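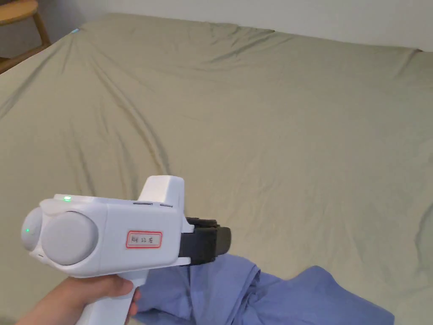
Photograph: Bezawit Ayele / Sistano

Anyone who has ever tried to teach a teenager to tidy a bedroom will have some sympathy for the people at Sistano, who have spent the better part of a year trying to teach the same thing to a robot called Puma. Their method is rather charming, I think. A person picks up a hand-held gripper and goes about the housework with it, and the software learns from what the hand did — no robot needs to be in the house at all.

Cloth is the hard part, as it has always been. A mug stays the shape of a mug, bless it, but a crumpled bit of blue fabric on a green sheet can lie in more ways than anyone would care to write down, and so the team in Woltitz gathered 4,000 short demonstrations across 12 bedrooms and let the variety do the teaching.
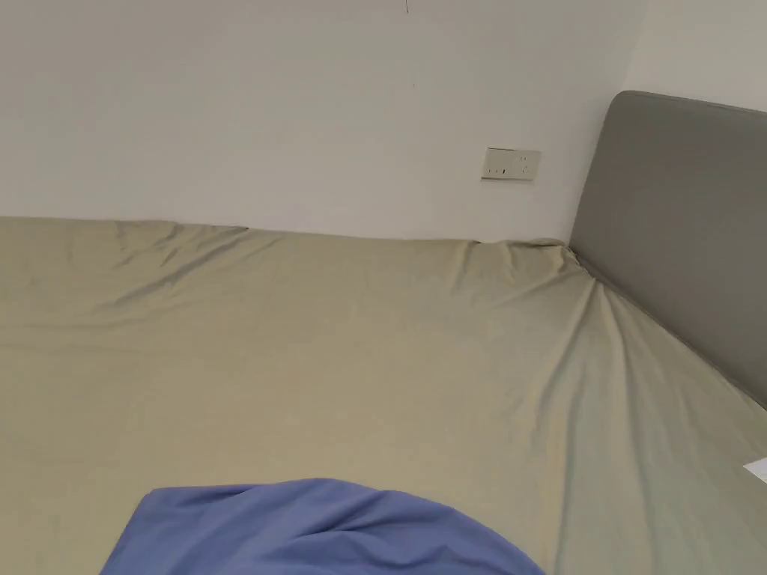
Jericho Tiongson would like to see the figures for beds the system has never met before, and reckons that 2,000 demonstrations in twice as many homes might have served it better. Sistano's people don't altogether disagree, and they're hoping to borrow more bedrooms (and more patient owners!) before December.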